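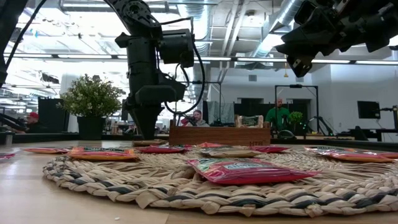
Snack bags on the braided straw mat, with the light wood of the table underneath.

She had warned me on the phone that she talks, and she had warned me that she feeds people while she talks, and both of these were true before I had my coat off. I had come to Drinham on a Sunday in November to ask about sixteen years of running a walking club, and I left four hours later with a notebook I could hardly close and a promise to come back in the spring with better shoes.

The Drinham Sunday Walkers meet at 9 in the morning behind the old feed store. There is no fee and no sign-up sheet. Some weeks it is a handful of people and some weeks it is a crowd, and the founder, who asked me to leave her name out of this ("everyone who needs it has it already"), walks at the back every time.

"People think the leader goes in front," she told me. "Well, the front takes care of itself. The front is full of people who bought the boots and read the map on Saturday night. I want to be with the one who stopped to tie her shoe and is wondering if she should have stayed in bed. I was her! The first real hike I ever went on, they left me at a fence. They didn't mean to. But I stood at that fence for 20 minutes and I thought, if I ever do this myself, I'm going last."

She started the club the year after she retired from the county records office, where she had worked the front counter. She had no plan for a club, she said, only a bad knee and a doctor who told her to use it. She put a card up at the laundromat with a time and a place on it, and three strangers came. Two of them still do.

The first route was the creek loop, flat as a plate and over before lunch. Then somebody asked about the ridge. The trail up to the Nanar overlook climbs 725 feet, and she remembers that first try mostly for the amount of sitting down involved.

"We sat on everything. We sat on logs, we sat on a drainage pipe, we sat on each other's jackets. It took us the whole day, and when we got up there it was all fog, you couldn't see your own hand, and one of the ladies started laughing and then we all did. I've been up there in beautiful weather since, and I still like the fog day best."

I asked if she has favorite routes now, and she got up to look for the maps. They are the old paper kind, soft at the folds and written over in three colors of pen. Blue is for water, green is for a good place to stop, and red, she said, is for geese. (There is a great deal of red near the Barkerari reservoir.) She spread two of them over our knees and followed the long route with her thumb, 64 miles of connected trail that the club walks in pieces from April to October, a Sunday at a time, picking up where it left off.

"You can join in the middle," she said. "People write to me and say, oh, I missed the first part, I'll wait until next year. No! Come now. The hill doesn't know where you started."

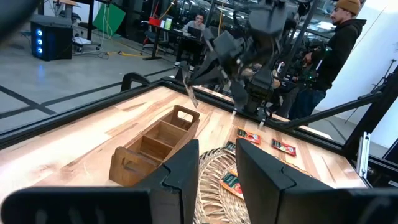 Food is a serious subject with the Walkers, and I made the mistake of asking about it lightly. In the early years everyone carried their own lunch, and she noticed that the people who had forgotten theirs would drift away from the group at noon and pretend to look at birds. So she began bringing extra, and then other people began bringing extra, and before long lunch was the longest part of the day. At home she is particular about how things get set out. She likes a tray to be round, like the woven one with its rings of braid, so that there is no head of it and anybody can reach in from anywhere, and she likes a wooden caddy with a handhold at each end and four compartments, which is plenty for any table in her view. On the trail it all goes into bread bags and gets passed down the line.

"A woman from the Cuevas bakery used to walk with us," she said, "and she'd bring the rolls that came out crooked. I have never had a straight roll as good. When she moved away we tried to make them ourselves, and, well, they were crooked."

The oldest regular turned 90 this year and does the creek loop with two poles and strong opinions about everybody's socks. The youngest was carried the whole way in a sling and slept through it. There have been two weddings between Walkers, one falling-out that lasted an entire summer over a dog, and a winter when the founder herself couldn't walk at all.

That was the knee, finally. She had the operation and was told to stay put, and she did, badly. The others walked without her and came by afterward, muddy, to tell her about it.

"They'd all talk at once," she said. "I had to make them go around the room. And I asked, who went last? Every single week, that was my first question. And every week somebody put a hand up."

She had to stop for a moment there, and so did I, and she refilled my cup though I hadn't finished it.

She was back on the creek loop by May. I wanted to know how far she thinks she has walked with the club in all, and she waved the question off. One of the members worked out that she passed 1,000 miles some time ago and wanted to get her a plaque. She asked for new laces.

Next Sunday they are doing the reservoir, geese and all. Nine o'clock, behind the feed store. Bring a hat, she says, and if you're running late, come anyway and look for the person at the back.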